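Walking the Kendow Coast Path: your questions

How long is the walk?

It's 37 miles from Kinsella harbor to Remholm, and I'd give it two nights. You can do it faster, but then you miss the tide pools and the bakery, and what's the point of that?

Do I need to carry all my own stuff?

Nope! The Novetti van takes one bag per person between guesthouses for $37, and I use it every time now (my knees and I had a long talk). Leave your bag by the front desk before 8 a.m. with your name on it.
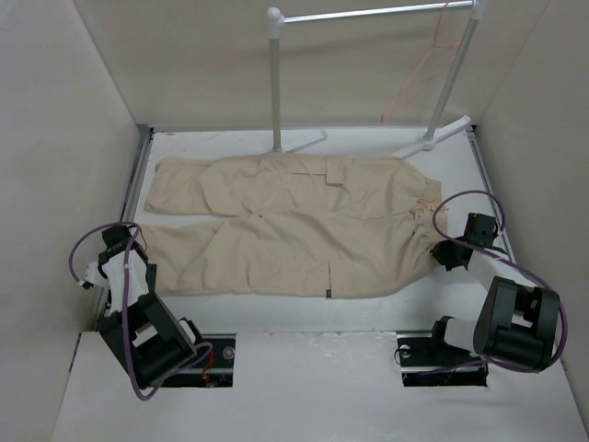
The van doesn't take tents or bikes, and it stops running after September. If you come later in the fall you'll be hauling everything yourself, so a 36 liter pack is plenty. I've never needed more.

Where do people sleep?

Guesthouses, mostly. Kinsella has a bunch of them, and there's a hostel over the post office in Remholm that does a really good pea soup. Book early for summer weekends.

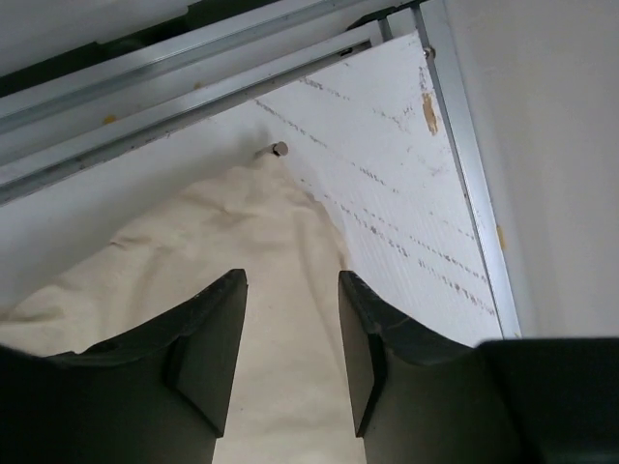 Is it muddy?

Parts of it, yes. The stretch below the lighthouse holds water for days after rain, and I go straight through the middle because the edges are slippery.

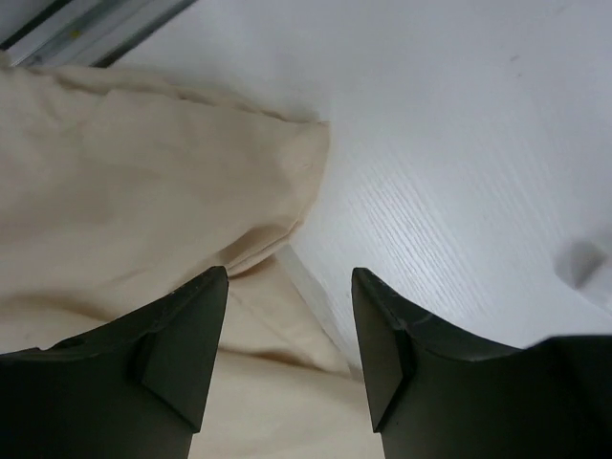
Ticks are the other thing people email me about, and they do live in the long grass past the lighthouse. Check your legs at lunch and again at night. I go over my clothes too, and a pale background helps a lot, so lay them on something white like the surface under the fabric in the photo and open up every fold.

Can I bring my dog?

Sure, on a leash near the sheep. Ask your guesthouse first, though! 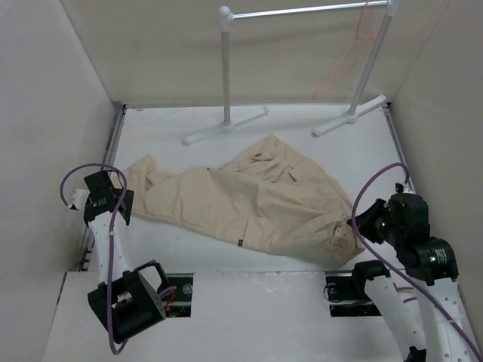

The van driver won't take dogs without their people, so yours will be walking the whole way with you. Bring a bowl. The only tap on the middle section is at the Kendow parking lot.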